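Last updated: August

Two arms planning at once, one keeps stalling near glassware

wavis_wrangler wrote:
Hi all, long-time reader, first proper post. I've got a two-arm bench setup doing small lab-type jobs and my planner is driving me up the wall. Both arms share one table and one collision world. Couple of pics of the bench, from two different viewpoints:
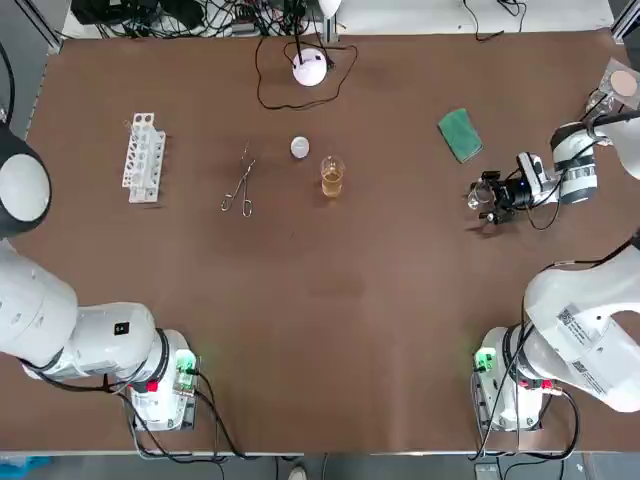
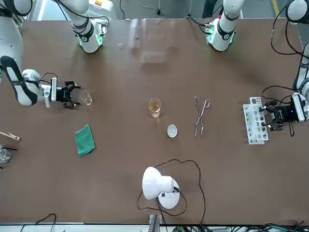
So my trouble is with the planning scene. I run a sampling planner over both arms as one big joint space, and it's fine until something see-through is involved, then the plan times drift from comfy to awful. Anything clear gets patchy depth, so the octomap fills with little ghost voxels and the planner wriggles around them like they're bricks. The beaker with the amber liquid in it is the easy one, as the liquid at least gives the depth camera something to grab on to. The clear beaker in front of the open gripper in the second pic is the sort of thing that comes back as half a rim and a smear. I bumped the padding to 10 mm and now the right arm refuses to go near it at all. Log says 1038 samples rejected on a single approach. Has anyone got this behaving without dropping the padding to nothing?

flatetti_fan wrote:
Welcome! Stop using depth for the glass, seriously. Segment it in RGB, fit a cylinder from a known model, stick the cylinder in the scene and mask those pixels out of the octomap. I fought the voxel thing for a whole winter and I wish I'd done the swap in the first week. Also turn the padding back down, you're padding noise.

Janka Tichý wrote:
Going to disagree a bit with flatetti_fan. Cylinder fitting is great if you know every piece of glass you own. The minute somebody puts down a new beaker you've got a confident model of the wrong thing, and I'd take a messy voxel over that any day. I'd look at the allowed collision matrix first. Are you letting the fingers touch the target object on the final approach? If not, the padding alone would give you that pile of rejections.

wavis_wrangler wrote:
Oh no. I allow the fingertips but not the finger links. Checking now.

eylulk wrote:
While you're in there – what are you doing about cables? That lamp cord in the second pic loops over a fair bit of table and I'd bet it comes and goes in your octomap as well. We ended up with a separate height filter for anything thin and low, then a slower speed limit when an arm has to travel down there. Not elegant but the planner stopped flip-flopping between two routes.
Eylül Kocabaş

flatetti_fan wrote:
Janka, fair, but a height filter and an ACM tweak won't fix a beaker that's half invisible. You still need geometry from somewhere.

Janka Tichý wrote:
Sure, I just want it to come from more than one colour image. Two views and a check that they agree would do me.

wavis_wrangler wrote:
Okay, added the finger links to the ACM for the last stage only. Same approach, same start pose, rejections went from 1038 to 119. Colour me embarrassed. Ghost voxels are still there and it still takes a silly detour on the way in, so I'm going to try the cylinder idea with Janka's two-view check on top. eylulk, can you share the filter settings?

eylulk wrote:
Will dig them out tonight, they're on the other machine. Start with the speed limit, it's one line in the config.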